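Chapter 6
When part of the job moves: automation and the people beside it 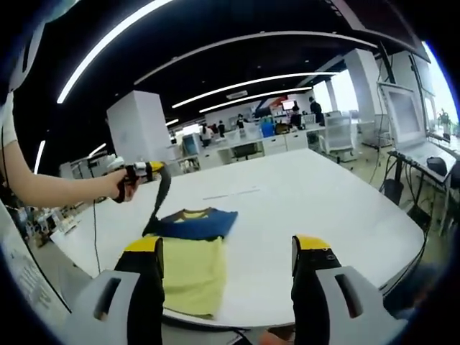 Most writing about automation at work begins with a machine being wheeled in and a person walking out. Cases like that exist, and Chapter 9 deals with two of them. The more common case is slower. A job is made up of many small tasks, and some of them pass to a machine while others stay where they were. New ones appear that were on no job description before. The people employed at the start are often still employed at the end, but they spend the day differently.

Folding a shirt is a useful place to start. A person who folds for a living does it in seconds and finds it hard to say how. Cloth has no fixed shape. It slides, bunches and hangs differently each time it is picked up, and a sleeve may be hidden under the body of the garment. For many years this kept folding out of reach of machines that could weld a car door without trouble. One way round the problem is to record people doing the work with hand-held grippers, tools that close on the cloth much as a robot's fingers would, and to train the robot on the recordings. The skill of the worker then becomes something the firm collects and keeps.

The Drundholm case

Drundholm is a textile rental firm that washes, folds and sends out work clothing for hotels and clinics. In April its managers told the 38 people on the finishing floor that a folding system would be brought in, supplied by a company called Pindatus. Nine of them were asked to spend part of each shift folding with grippers so that the system could be trained. They were paid their usual rate.

Chantelle Van Wyk had run the finishing floor for eleven years. Her first worry was pace. A good folder at Drundholm got through 200 garments in an hour by hand. With the grippers the same person managed 23, and the wrists and forearms tired sooner. The old hourly target stayed on the wall for two weeks before anyone took it down, and during that time the nine were marked as falling behind on the weekly sheet.

The second worry was about what the recordings were for. Shafiq Sikder, one of the nine, put it this way in an interview for this book: "I was glad to be picked. Then I got home and my brother asked me what I was teaching it to do, and I said, my job." He stayed with the work. He also asked, through the staff representative, whether the recordings could be used to compare one worker with another. The firm had no answer ready. It took a month to produce a written one, which said they could not.

By the end of the year the system folded plain shirts and flat tunics. It did not fold anything with ties or press studs, and it stopped when two garments were stuck together. No posts were cut, but four people who left were not replaced. Two new roles were made: one to set up the machines at the start of a shift, and one to deal with stoppages. Pornthip Thaweesak took the second of these. It paid a little more, and she missed the company of the long table.

What this chapter covers

Section 6.1 looks at how a job can be broken down into tasks, and why the list a manager writes is often shorter than the list a worker would write. Section 6.2 is about training work, the kind done by the nine at Drundholm, and how it should be timed, paid and credited. Section 6.3 turns to consent and to the records that firms hold about the way people move. Section 6.4 compares Drundholm with Yeon, a parcel firm with 400 staff, where the union was brought in before the supplier was chosen - and where the result was still disputed.

Key terms

Task: a piece of work with a clear start and finish, such as folding one shirt.
Job: the full set of tasks, duties and relations that a person is employed to carry out.
Demonstration: a recorded example of a person doing a task, used to train a machine.
Stoppage work: the clearing, resetting and checking needed when an automatic system halts.

6.1 Breaking a job into tasks

Before the system was ordered, Drundholm's managers described finishing work in five lines: sort, inspect, fold, stack, label. Van Wyk's own list, written later at our request, ran to two pages. It included pulling out garments that smelled wrong, showing new starters where to stand, and knowing which clinic would send back a tunic for a loose thread.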